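Packing job being moved over to recording for robots. What changes for us?

Posted in Work & Careers > Warehouse and Light Assembly
June 8, 2018

Lucía Llorente

I work second shift at a small contract packing company. We put together snack assortments, gift boxes and sample kits for other companies. It is hand work. You get a tray, you get the bags, you put the bags in the tray in the order on the card, and the tray goes down to the sealer. I have been doing it for 4 years.

In December the company signed up with an outfit called Ruvisen that is going to put robot arms on part of the snack line. Before the arms come in, they want people from the line to do the packing with hand-held grippers, one in each hand, so the computer can learn from it. They set up stations in the old sample room and asked for people. I said yes because it is the same pay and you get off the line for part of the shift.

So now I do two hours a day at a station. You hold the grippers and use them to pick up a bag by the top edge, bring it over the tray, lower it in and let go. Then you take it out and do it again. The grippers have cables on them and you have to learn where to keep your elbows so the cable does not drag across the table. At first I was dropping bags or catching the tray with the tip. Now it is fine, but it is a lot slower than using my own hands, and my forearms feel it by the end.

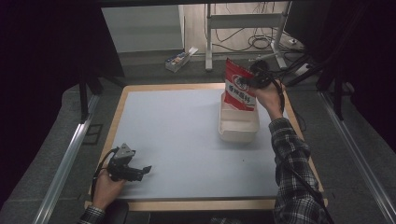

The lead for the project is decent and answers questions when he knows the answer. He does not know everything. My questions are the ones he could not answer, or that he answered with "talk to HR," and HR said to talk to him.

First, there is the rate. Our regular line has a posted rate and your bonus depends on it. At the station there is no rate, but the two hours still count as hours worked, so my average for the shift went down. I lost the bonus two weeks in a row. I was told it would be fixed and it has not been.

Second, I would like to know what normally happens to the people on a line after the arms go in. They have said no layoffs. They have also said some of us will become "cell attendants" and there is no job description for that yet. I don't know if it is a raise or a different name for standing next to a machine clearing jams.

Third, does doing the recording help or hurt me? A couple of people on my shift will not do it and say those of us who do are training our own replacement. I don't feel good about that but I also don't think the arms would stay away if I said no.

I am not looking for a fight with the company. I would like to hear from anybody who has been through it.

Lilian Mosoti

I have been through it, at a plant that packed tea and dry soup under the Cosgate name. We had the arms put in before I left, and I ended up as one of the attendants, so I can tell you how it went for us. Your place may be different.

The bonus problem is the easiest one and you should push on it now. When you are assigned to something that has no rate, those hours should be taken out of the average, the same as training hours or a safety meeting. We had the same thing happen. It was a coding issue. The time clock only had one code for our department, so everything went in as line time. The supervisor had to ask payroll for a second code and then go back and correct the old weeks. Write down the dates and the hours you spent at the station and hand that in on paper or by email. Keep a copy. Ask for the past weeks to be corrected and not only the ones going forward. If you talk about it in the hallway it will get forgotten.

About what happens to the line. Ours had 30 people on it across two shifts. Nobody was laid off when the arms started, that part was true. What happened is that when people quit or moved, they were not replaced, and the temps were not called back for the holiday season. After a year the line was a good deal smaller. I would listen carefully to how "no layoffs" is worded and ask how long it lasts. Ask about temps too, if you have any, as they are usually not covered by the promise and they are the first to notice.

The attendant job. For us it was two arms to one attendant at the start. You load the bags into the feeder, watch for the ones that come up crooked, fix a tray that got pushed, and clear faults. The arms had a lot of trouble with soft bags. A bag with more air in it sits differently from one with less, and the top seal can fold over. A person does not think about it. The arm would miss or grab too deep, and then you had a crushed corner and the tray had to be pulled. In the first few months I handled more product by hand than I expected to.

It was less tiring for the hands and more tiring in other ways. On the line we talked all day. As an attendant I was by myself inside the guard rail area with the noise, and I could not walk away without calling somebody over. Breaks became a problem because there was no one trained to cover. That is something you can ask about before it starts. Ask who covers breaks.

The pay was a separate grade in the end, but only after we asked for it. For the first months we did the new work at the old rate, and the reason given was that it was a trial. If you are offered the job, ask for the grade and the start date of the grade in the same conversation.

On whether you should be doing the recording, I did some of it too. We did not have the hand-held kind, we moved the arm itself around, but it is the same idea. I was not sorry. I learned how the thing sees the tray and what bothers it, and that was why I was picked for attendant. The people who stayed away were not treated badly but they also were not asked. I understand why they said no. I would not argue with them over it. It is a small place to work in if people stop talking to each other.

For your forearms, ask for two shorter sessions in place of one long one, with line work in between. Also check the table height. Ours was set for the man who built it and he was tall.

Gullero

Engineering side here, different company. The recordings are worth money to them so you have more pull than you think. They need people who do it well and do it the same way each time. New people make a lot of unusable takes.

Don't rush at the station. They don't want fast, they want clean. If someone is telling you to speed up it is probably a supervisor who doesn't know what it's for.

Also find out if they keep your name with the recordings. Sometimes they use them to compare workers and that should not be happening without you being told. Ask in writing.

Can't help with the bonus question, that's payroll.

beddoe311

Training your replacement, simple as that. Same thing at the bottling place where my brother in law is. Start looking now while you still have a job and get forklift certified. They always need forklift.

Lilian Mosoti

Reply to beddoe311: forklift is not bad advice, but the certification usually belongs to the employer that gave it, so she would have to be evaluated again at the next place. If her own company offers it she should take it anyway. It looks good on an application and it gives her somewhere else to go in the building.

Lucía Llorente

Thank you, this is more than I got from anybody at work.

I wrote out my hours and gave them to the supervisor and to payroll in one email like Lilian said. Payroll wrote back the same day that there is no code for the station and they would have to make one, so it looks like it is the same problem. I asked for the old weeks too. No answer on that part yet.

I also asked about the names. The lead said every session is saved with an operator number. He did not think anyone on our side looks at it but he is going to ask Ruvisen. I told him I would like that in an email and he said okay.

They agreed to split my time into one hour before lunch break and one hour after. I have not had a full week of it, so I can't say how much it helps. The table does not go up or down, but they found me a lower chair from the office and that is better for my shoulders.

I had not thought about who covers breaks. We have a shift meeting coming up and I am going to bring that up along with the grade. We do have temps. I will ask about them as well.

If anybody else has been an attendant on soft bags I would still like to hear what the training was like and how long before you were left alone with it.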